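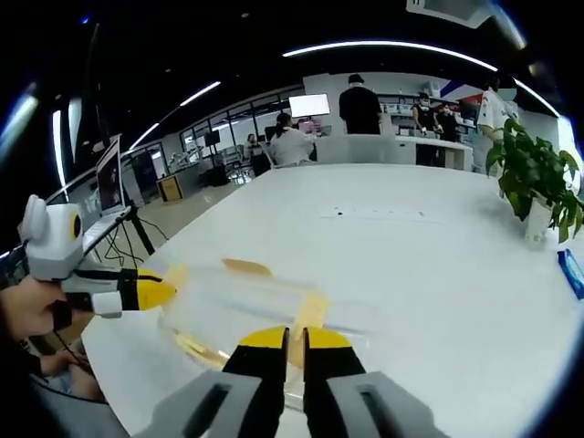 来交作业啦。上个月有好几位朋友问我那张大白桌子后来怎么样了，我一直说写写写，拖到十二月才坐下来，先给大家道个歉，茶泡好了，慢慢讲，想到哪儿讲到哪儿。

先说桌子。桌子是在Bovero的二手仓买的，680块，送货另加50。我第一次去看的时候嫌它太大，回家躺在床上又想了一晚上，第二天一早就打电话去问还在不在。接电话的大姐说在呢在呢，昨天看你摸了半天就知道你要回来。

有人会问为什么挑白色。我以前那张是深色的，放剪刀找不到剪刀，放黑笔找不到黑笔，晚上开着灯还是觉得桌上有个坑。换成白的以后整个屋子都亮了一截，东西放上去一眼就看见，心情真的会不一样。

当然白色也有白色的烦恼，这个我必须老实交代。茶渍、铅笔灰、手腕蹭出来的一道一道，全都看得清清楚楚。我现在的习惯是晚上收工前用湿布擦一遍，再用干布擦一遍，擦的时候顺便把白天没归位的小东西捡起来，前后也就一首歌的工夫。

第一个月我还很紧张，谁把杯子直接放桌上我都要冲过去垫杯垫。后来Itziar Aranda来家里喝咖啡，看我追着她的杯子跑，笑得不行，说你买的是桌子还是祖宗。从那以后我放松多了，桌子嘛，总归是要用的。

对了，桌上不要直接用酒精去擦记号笔印，不同的面处理不一样，先在角落里试。我是先拿橡皮，橡皮不行再换一点点牙膏，慢慢打圈。脾气急的朋友可以让家里脾气慢的那位来做。

接下来讲透明长管子，这个是问得最多的，评论里我数不过来有多少人问“那根管子是干嘛的”。

我家里纸特别多，大张的，包装纸、描图纸、小孩画的长卷，还有我自己打的纸样。以前都是卷起来拿橡皮筋一扎，塞到柜子顶上，过半年橡皮筋化了，粘在纸上，撕下来连皮带肉。心疼过好几次，最疼的一次是我外婆留下来的一张花样，边上到现在还有一圈黄印子。

后来换过纸筒。纸筒便宜，也结实，就是看不见里面。我在每个盖子上写字，写“花样”“包装”“杂”，写到后来有三个都叫“杂”。想找一张纸，得把所有筒都倒出来看一遍，倒完也懒得塞回去，屋子里就像下过一场纸雪。

所以看到透明的我就动心了。我用的这种是Prumitz的，80厘米长，买之前一定要量一下你最宽的那张纸！我第一次就没量，买短了，纸在管口露出来一截，像没穿好袜子，最后只好转送给邻居装毛线针。

透明的好处就是横着放在桌上，隔着管壁大概能认出里面是什么颜色，找东西靠颜色就够了。我现在卷纸都把有颜色的那面朝外，素的描图纸卷在里面。这个小办法是我先生想出来的，他得意了整整一个星期，吃饭也要提一遍。

也有朋友担心透光会褪色，担心得对。我这些管子只在用的时候拿上桌，平时收在柜子下层，不晒太阳。要是你们家柜子满了，拿一块旧布搭在上面也行，我妈就是这么干的，她那块布是以前的枕巾，绣着两只鸭子。

卷纸的手法也讲一下吧，虽然听起来像废话。卷的时候不要一开始就卷很紧，先松松地卷成一个筒，对齐一边，再两只手往里收。塞进管子以后让它自己弹开，贴着管壁就好了。往外拿的时候手指伸进去，顺着卷的方向转一转，千万别硬拽，一拽里面那圈就变成宝塔了。

管子会滚，这是它最大的毛病。圆的东西放在平桌子上，人从旁边走过带点风它都想跑。我试过用书挡、用胶带粘、用两块橡皮夹着，现在用得最顺手的是一小条防滑垫，厨房抽屉里垫的那种，剪一条下来就行。

管壁里面容易进灰，擦起来有点烦。我是拿一根长筷子，头上绑一块眼镜布，捅进去转两圈再抽出来。别用太湿的布，里面干得慢，纸放进去会起波浪。

讲到哪儿了，哦对，绿植。

右手边那盆叶子宽宽亮亮的，是从Kwadwo Aryee那里来的。他搬家的时候到处给花草找人家，群里发了一长串，我手快，抢了一盆叶子最油亮的。他交给我的时候还写了张字条，上面写：少浇水，多说话。字条我一直贴在冰箱上。

刚抱回来的时候我把它放在地上，每次拉椅子都会刮到叶子，心疼。后来挪到桌子边上，配了个白盆，和桌面颜色接上了，看着特别舒服。叶子会往桌面上伸，占掉一块地方，我也就由着它去了，反正桌子够大。

叶子要擦！宽叶子积灰特别快，积了灰就不亮，人看着也没精神。我用旧T恤剪成的小方块，蘸清水，一只手在下面托着叶子，另一只手从叶根往叶尖抹。别用啤酒也别用牛奶，那些老方子我都试过，牛奶那次引来了小飞虫，家里闹了半个月。

浇水我是看土不看日子。手指插进去一个指节，干了再浇，还潮就再等等。冬天暖气一开，土面干得快，底下其实还潮着，很多人就是这时候浇多的，我去年就这么送走了一盆。所以今年我学乖了，手指头插得深一点，再深一点。

有纸有水放在一张桌子上，自然要小心。我浇水的时候会把盆端到水池边，沥一会儿再端回来，盆底垫个托盘。懒的时候也在桌上直接浇过，有一次漫出来，刚画好的纸样湿了半张，重画了一个下午，从此老老实实端过去。

然后是电脑和线。我知道你们要笑我，桌子擦得那么勤，线还是乱的，一团黑的垂在那里。我承认！线这件事我理过好多回，理好，拔一根，又乱，再理，再拔。

先说架子吧。笔记本在桌子左边，下面配着黑色的三脚架，这样桌面就空出来了，摊大纸的时候不用把电脑抱来抱去。以前我是电脑往纸上一压，一边看图一边画，画着画着肘子碰到键盘，文档里一串六六六六。

挑这种架子，腿一定要张得开，宁可多占一点地，站得稳最要紧。我家有猫，猫对一切细腿的东西都有想法。装好以后先别急着放电脑，拿几本厚字典放上去，从旁边走几趟，轻轻碰一碰，心里有底了再说。

还有高度。我个子不高，最开始调得太高，仰着脖子看了两天，第三天起床脖子就转不动了。现在大致让屏幕上沿跟眼睛齐平，坐下来肩膀是松的。你们不用照着我的尺寸来，让家里人在旁边帮你看一眼，比自己对着镜子比画管用。

线的话，目前最有用的一招是在每根线的两头各贴一小截彩色胶带，一样的颜色就是同一根。乱还是乱，可是拔的时候不会拔错了。扎带我买过一大包，带扣的那种，拆起来方便，现在大半包还躺在抽屉里，等着我哪天心血来潮。

垂到地上的那一段要留意脚，椅子轮子压上去最伤线。我打算装一个挂在桌子底下的线槽，在Wiltano看中一款，118块，购物车里放了快一个月了。有用过的朋友来说说，承重行不行，会不会往下掉？

有人问这么大的桌子平时到底怎么分。我们家没有写在纸上的规矩，时间长了自然就成了这样：左边靠近电脑，是看图和查东西的地方；中间尽量空着，谁要摊开东西谁就摊；右边给绿植，它那一块别人也不去抢。

中间空着这一点最难守住。桌子一空，全家人的东西就像听到了集合哨，快递、帽子、没拆的信、吃了一半的橘子。我的办法是准备一个篮子，凡是不属于桌子的统统请进篮子，晚饭前大家各自来领。没人领的第二天还在篮子里，我不催，也不替他们收。

头几天篮子满得冒尖，我先生的一只手套在里面住了很久，另一只也不知道去哪儿了。后来慢慢好一些。最近又有点反弹，天冷，大家进门都想赶紧坐下来。

我女儿喜欢趴在桌子上画长长的画，从这一头画到那一头，画完要全家人排队走一遍，像看展览。以前的小桌子画到一半就要往下挪纸，她总抱怨“我的河断了”。现在河可以一直流过去了，这一点比什么都让我觉得买得值。

她画完的长卷就收进透明管子里，她自己挑颜色朝外的那面。上次家里来客人，她把管子抱出来一根一根介绍，介绍到第二根，自己也忘了里面是什么，倒出来，哇，原来是去年夏天的海！那天大家就围着桌子看了一下午的海，菜都忘了下锅。

顺便回答一下灯的问题。白桌面反光，灯不要正对着照，我试过，晃得眼睛疼。灯朝墙打，或者放在侧后方，光就柔下来了。白天我都是靠自然光，下午三点以后会暗一点，那时候正好起来走走，给绿植转个方向。

转方向这件事也讲一句，宽叶子的会追光，老是一面朝着窗，长着长着就歪了。我大概每次擦叶子的时候顺手转小半圈，不记日子。Kwadwo上回视频的时候看见它，愣了一下，说它怎么比在我家还胖，我高兴得多吃了一碗饭。

还有朋友问桌角要不要包。我家小孩大了没有包，小的孩子刚会跑那阵子还是包一包吧，软的那种胶条，撕下来会留点胶，拿吹风机热一热再慢慢推掉。旧桌子我撕的时候没吹，留了一排黏黏的小印子，沾了灰，洗也洗不掉。

收件人是我妈的那位网友（你知道我在说你），你问的防滑垫我量过了，剪三指宽的一条就够，压在管子底下，两边各露出来一点点。别剪太宽，宽了容易卷边，又成了接灰的地方。

下一次想讲讲柜子下层怎么放这些管子，竖着放还是横着放，我跟Mahama那边做收纳的姑娘聊了好几回，她坚持竖着，我坚持横着，到现在谁也没说服谁。竖着确实省地方，可是纸会慢慢往下坠，底下那一圈边就皱了。

你们家里的大张纸都怎么收的？有没有比管子更好的办法？平铺的抽屉我是羡慕的，就是实在没有那个地方。评论我都会看，回得慢一点，这两天在赶一批过年用的包装纸，红的那卷还没裁完呢。

补一条：刚才有人私信问桌子的送货，是送到楼下，上楼要自己抬。我们家是拆了桌腿抬的，面板在楼梯拐弯那里卡了一次，最后竖起来才转过去。买之前记得把楼梯拐角也量一量，还有电梯门。

再补一条，垫桌脚用毛毡，地上是木地板的更要垫，毛毡用久了会压扁，隔一阵子翻起来看看。好了，水开了，我去续茶。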